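How to compare two hand controllers in simulation before you touch the real hands
Written by Afroza Mridha, with corrections from Pranab Hettiarachchi
Category: Tutorials / Manipulation

In our last tutorial we installed the Nisteo simulator and loaded the Irnix hands on two arms. Several readers have written to me since then with the same question: which controller should they use for the fingers? I can't answer this for every task, but I can show the way in which we compare them. It needs one afternoon and a normal desktop computer.

The two controllers in this tutorial are Ustach, which follows the joint angles of a glove directly, and Cassim, which takes only the fingertip positions and calculates the joints by itself. Both of them work with the same hand model, so the comparison is fair if you keep everything else the same.

What you need

Nisteo with the Irnix hand package
Ustach and Cassim, both installed but not running at the same time
A glove or a recorded glove file
A table scene with a basket and a few small objects
A text file for your notes

Step 1. Prepare the scene

Keep the room plain. In the beginning I used a kitchen with many shelves, and the simulator lost much time on things that had no meaning for the test. Now I use white walls, one wooden table and no furniture besides it. Put the basket near the middle of the table. We use a square one with a cloth liner, and I recommend it, because the folded cloth makes the rim wider than it seems and a careless thumb will catch on it.

Next to the basket put small boxes and one small round object. The boxes should be really small compared with the basket. With large boxes almost any controller looks good, as you can close the whole hand and the object has nowhere to go.

Save the scene under a new name before you continue. If you forget this, Nisteo will write the moved objects into the original file when you close it, and your second controller will start from a different table. I lost a full day of results in this manner.

Step 2. Fix the camera

Place the camera where the eyes of the robot would be, looking down at the table with both hands in view. Do not turn it during the test. It is tempting to zoom to the fingers when a grasp becomes difficult, but the operator then gets help in one run which he did not have in the other.

Check also that the hands do not hide the objects completely when they are in the rest position. If they do, raise the camera a little and save the scene again.

Step 3. Set the limits

Open the settings of each controller and give them the same values for finger speed and contact force. The names are different. In Ustach the value is called "grip ceiling", in Cassim it is "tip load". I set both to 40 per cent for the first round. Please do not start from 100, the small boxes will fly over the edge of the table and you will spend your time on bringing them back.

Step 4. Do the rest pose first

Before any grasp, hold both hands over the table with the index fingers up and the thumbs out to the side, and wait for 60 seconds. Look at the thumbs only. A good controller keeps them still. With Ustach I saw a small trembling in the thumb, which came from the glove and went directly into the joints. Cassim filters this away, but it pays with a delay that you can feel when you move fast.

Step 5. Run the grasps

Use the same order for both controllers. Mine is: the round object, then the box which is farther away, then the nearer box. Each one goes into the basket. After each attempt write down if the object was lifted, if it was dropped on the way and if the basket was pushed. Reset the scene from the saved file and repeat.

The round object comes first because it is low and the thumb must come to it from above or from the side, very near to the table. Here the difference is the clearest. Cassim tries to keep the fingertip exactly on the target, and when the table is in the way it bends the thumb in a strange manner – sometimes it even pushes the object away. Ustach does only what your own thumb does, so if you are patient, you can correct it.

Step 6. Read the results

We did 259 attempts with Ustach and 531 attempts in total, with three operators. For the boxes Cassim was better in the hands of a new operator. For the round object Ustach was better, but only after some practice. Pranab, who has worked with gloves for many years, saw almost no difference in lifting and preferred Ustach because of the delay.

If your results are very different from ours, look first at the friction value of the tabletop. In Nisteo it is taken from the material, and a polished wood has a lower value than many people expect.
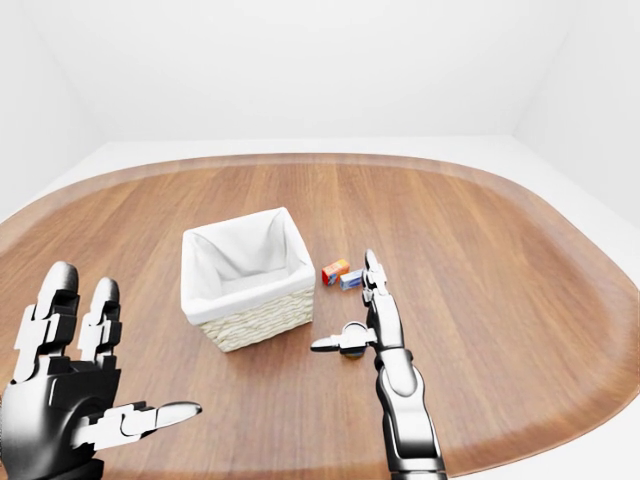
When you change the friction, change it in the saved scene file and run both controllers again from Step 4. The old attempts cannot be mixed with the new ones, so keep them in a separate folder.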